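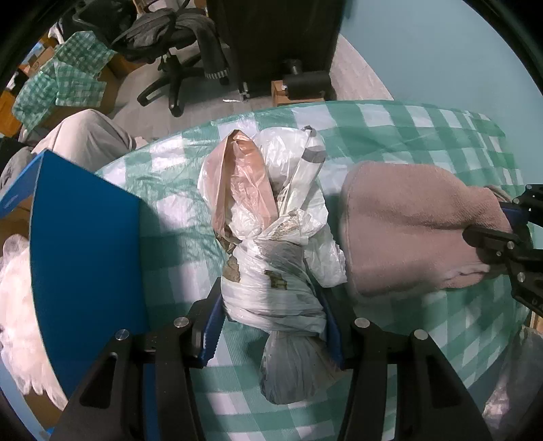

Chapter 10
Wrapping, Packing, and Keeping

Getting started

Most of us wrap something every day of our lives and never give it a second thought. We fold paper over a sandwich, twist the neck of a bread bag, tuck a quilt around a sleepy child, and slide a letter into an envelope. If you went through your own kitchen tonight, opening one drawer after another, you would find more kinds of wrapping than you could easily name: wax paper, foil, plastic bags inside other plastic bags, string saved from a bakery box, perhaps a roll of tape with its end lost again. Every one of them was somebody's answer to a very old question, which is how to keep a thing safe, clean, and together until it is wanted.

In Chapter 9 we looked at how households in four different towns cooked and shared their meals. In this chapter we stay close to home but turn to what happens before and after the meal, when food and other goods have to be carried, stored, sent to relatives, or put away for a lean season. We will spend a good deal of our time in the market town of Khamphan, where the writers of this book were lucky enough to be guests for the better part of a year, and we will make shorter visits to the hill farms of Stutach and to the harbor at Plovness.

A parcel from Khamphan

When we first came to Khamphan, in February, we rented two rooms above a shop that sold rice, batteries, and fishing line. The shop belonged to Prasert Tanasarn, who was then in his seventies and had been wrapping parcels for his neighbors since he was a boy. He had a bench at the back, a ball of twine as big as a melon, and a drawer of used bags that he smoothed flat with the side of his hand. People brought him all sorts of things to be sent down the river: dried fish, a pair of shoes, a jar of pickled greens, school papers, once a clock with its pendulum taken off and packed separately in a sock.

We asked him early on (we were full of questions then, and he was very patient with us) how he decided which wrapping to use. He thought about it while he finished a knot. "First I ask who will open it," he told us. "My sister has bad hands, so for her I tie a bow. For the bus, I tie so the driver's boy gives up."

We have come back to that answer many times in writing this chapter. Notice that he did not begin with the thing inside the parcel, or with the paper or the bag. He began with people. A wrapping has to hold up against some hands and give way easily to others, and a good packer has both pairs of hands in mind while working. A parcel of dried fish going to his sister and a parcel of dried fish going on the bus were, to Prasert, two different jobs.

Layers and what they are for

It helps to think of a wrapped parcel as having an inside layer, a middle, and an outside. The inside layer touches the goods. It may need to be clean, or soft, or able to hold in oil and smell. The middle takes up room and softens knocks. The outside meets the weather and the road, and it is often where the name of the receiver is written.

Not every parcel has all of these, of course, and plenty of people make one material do the work of two or three. In Stutach, where the farms are far apart and nothing is thrown out lightly, cheese was once carried in large leaves tied with a strip of bark. The leaf kept the cheese moist and also kept off the dust. When the cheese was eaten, the leaf went to the goats. Older people there still speak fondly of the leaf-wrapped cheese, and one or two will tell you that it tasted better, though they laugh when they say so.

At Plovness the trouble was salt water. Sailors' families sewed cloth bundles and rubbed them with wax, and each family had its own way of finishing the seam, so that a bundle could be known by touch in the dark of the hold. The harbor account book, which you will read from in Section 2, lists 861 bundles in a single season, of which 145 were marked "opened on the way." The book does not say who opened them or why, and we will ask you to think about what sorts of reasons there might have been.

Keeping the wrapping

There is one more habit we would like you to watch for as you read, and it is the saving of wrappings. Rekha Amin, who taught sewing at the Tremalero school for many years, kept a trunk of cloth squares that had each held a gift. She could tell you what had come in every one, and from whom, and whether she had liked it. When she sent a gift herself, she chose a square from the trunk, so that the same cloth might travel back and forth between two houses for half a lifetime.

Words to know

Bundle: several things, or one thing in several layers, held together so that it can be carried as one.
Twine: strong string made by twisting two or more strands together.
Hold: the part of a ship where goods are stored.
Lean season: a time of year when food is scarce.

Before you read on

Ask an older person at home how food was carried to work or school when they were young, and write down the words they use for the wrappings. Bring your notes to class, and bring one wrapping from your kitchen that has been used more than once. We will need both for Section 1, which starts back at Prasert's bench.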